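Lunch at the White Table

Back in March I made up my mind to quit eating standing up at the counter. It sort of worked! I sit down now, I use a real plate, and my sister Birgit gets to hear about every single sandwich, whether she wants to or not. So okay, Birgit, let's start with the pink plate.
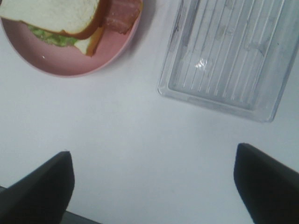
Lutz Tiedemann

White bread, green lettuce, and a slice of meat that stayed on the plate next to the sandwich. I love how bright that bit of lettuce looks poking out under the bread (I'm a frilly lettuce person, the flat kind just slides out on the first bite). And the dusty pink against the white table makes even a plain lunch look like I made an effort.

The plate came from a little secondhand place called Grengate, over 11 years ago now, and it has survived two moves and one very bad dishwasher. I bought three of them and I'm down to this one, so it gets washed by hand and nobody else is allowed to carry it.

People ask about the bread. I go to Štefanec when I can get there before they sell out, and on a lazy week it's whatever the corner store has left. I like it soft, with a thin crust, and I don't toast it for a cold sandwich. Birgit toasts everything. We've been arguing about it since we were kids and I don't see either of us giving in!

More plates another time. There's a blue one I'm pretty fond of, and a lot of soup.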